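Odds and ends at Ganel

Caught the sorting manager at Ganel just before the 11 o'clock break. Hurried chat, tea going cold. Her job is the leftovers, toy blocks, bits of cloth, string, whatever arrives with no box of its own.

"People think it's rubbish," she says. "It isnt. Blocks go back out, cloth gets used."

Metal bins only. Plastic ones cracked after one winter, she says, and she got 24 grey ones from Escobedo. Scratched now. Doesn't bother her.

"Small stuff hides in teh cloth. Always lift the cloth." 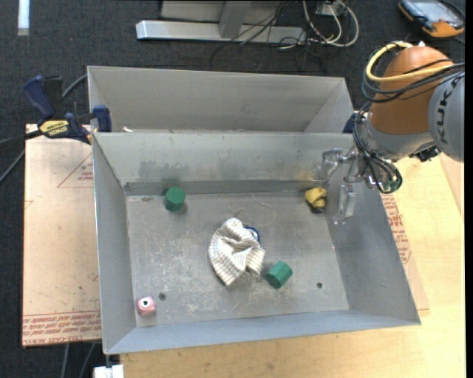

What happens to a block with no set to go back to? It goes in the mixed bags, 40 to a bag, and those are sold at the front desk.

Then the phone rang and she was off, back by 2 she said.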